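Omdale two-finger gripper kit: review after a year of drawers

Posted November 2021

I bought the Omdale kit with my own money, 262 pounds for the pair of fingers, the motor unit and a little control box with a USB lead. I'm putting that first because most of the reviews I found before buying were from people who'd been sent one, and they all seemed to stop at the part where it picks up a tennis ball. Mine has had a proper year of work, and I have Things To Say.

The good stuff first. It went together in an evening, the screws were all there (with two spares!) and the instructions are in readable English with big diagrams. The fingers are chunky and they don't flex much, so when you tell them to close to a certain gap they go to that gap and stay there. Compared with the Pandley I had before, which wobbled like a loose tooth, it felt like a different class of thing altogether. The software is plain but it opens quickly and remembers your settings, and I've only had to reinstall it once.

I use mine for fiddly household jobs, mainly opening and shutting small drawers, lifting lids, moving bits and bobs from one tub to another. Drawers are a much harder test than they sound. You need enough grip to hold a thin lip, but if you squeeze too hard on plastic you get a crack, and if the pull isn't straight the drawer jams and the whole box comes along for the ride.

So, the fault. It started in the spring, after something like five months of happy use, and it took me ages to work out what I was looking at. Every so often the fingers would close to the gap I'd asked for, pause, and then carry on closing. Slowly, with no warning beep and nothing in the log. The first time, it was holding a sponge, so who cares. The second time it was holding a plastic beaker, and that was the end of the beaker. The third time I had my thumb in there, trying to straighten a label.

I'm fine, it was a bruise and some language. But there's a force limit in the settings and I had mine turned right down, and as far as I could tell it made no difference once the creeping had started. The stop button in the software didn't do anything either. I had to lean over and yank the plug out.

I wrote to Omdale that night and got a nice enough reply telling me to update the firmware, which I'd already done. I wrote again with a log attached and a list of what I'd tried. That one went quiet for weeks. In the end it was a post on the Quinlan forum that sorted me out: the cable to the position sensor runs past the finger joint and can rub, and once it's worn the control box loses track of where the fingers are. It then thinks they're still open, so it keeps on closing. I took the cover off mine and there it was, a shiny patch of bare wire exactly where they said it would be.

The repair was easy, I'll give them that. A new cable was 28 pounds with postage, and I put a bit of sleeving over it and clipped it well away from the joint. I then ran it through 500 open-and-close cycles on a bit of foam before I'd let it near anything I liked.

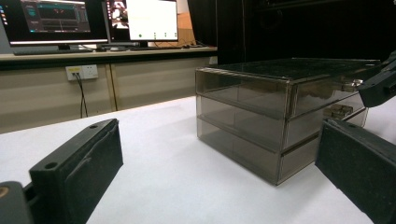
It hasn't crept since, and I've been trying to catch it out. I've also wired in a big red stop switch on the power lead, a Justorano one with a nice heavy click, and if you own this kit I'd beg you to do the same before you do anything else. A stop button that relies on the same box that's gone wrong isn't much of a stop button. Oh, and keep your hands out while it's powered, even if you're only nudging something for a second.

Would I buy it again? Probably, yes, and I'm a bit cross about that. The grip is lovely, the price is fair and I still haven't found anything near it that handles thin plastic so gently when it's behaving. But the cable route is a daft bit of design, and they really ought to be posting the sleeving out free to everyone who's bought one. Three stars out of 5 from me. If they move the cable on the next version I'll happily come back and add one.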